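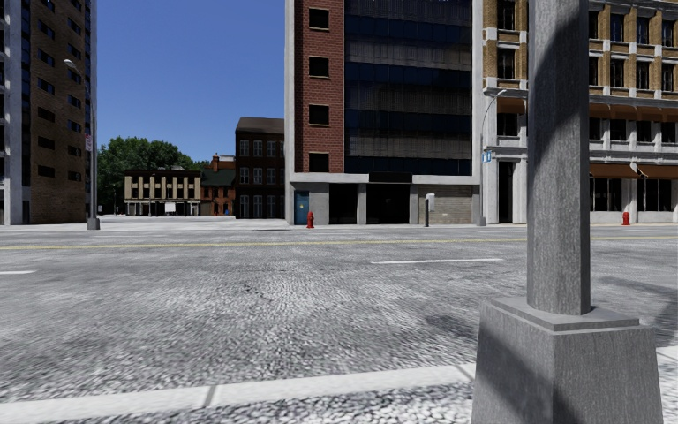 Sidewalk robot club project, which camera height should we pick?
Posted by Shewit Wako, Wed 19 June

Hi all! I help out with the robotics club at Irkstead and we're building a delivery robot in simulation (ours is called Sosina). The kids have to teach it to tell sidewalk from road, and we have 1000 simulated street views so far. Half the team wants the camera low, half wants it up high. The low one loses the curb a lot when the pavement and the road come out nearly the same gray. Any advice before we render more?

Wendelin Hubmann

Go high if the rules let you. My students tried both last June and the low camera got confused by every crack and joint in the concrete. Also, street views like this one are good practice because the curb is pale and the road is grainy, but you want plenty of shade in the set too! Ours fell apart wherever a pole threw a shadow on the asphalt, so we went back and labeled another 13 by hand.
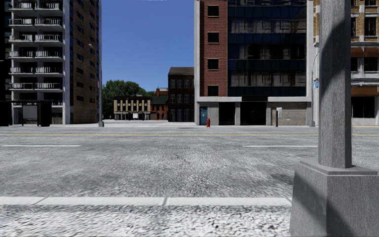
Chidubem Obi

What Wendelin said. I'd also mix in walkways with stuff on them (sandwich boards, grates, lamp posts), or your robot is going to think a sidewalk is always plain concrete. We had one that braked for every metal grate, and fixing it took us 5 club meetings, ugh.

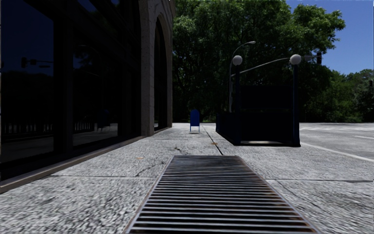 Do we need to label every single view by hand?

Most simulators can save the labels along with the picture, so look for a segmentation setting first and spend your hand labeling on the ones it gets wrong.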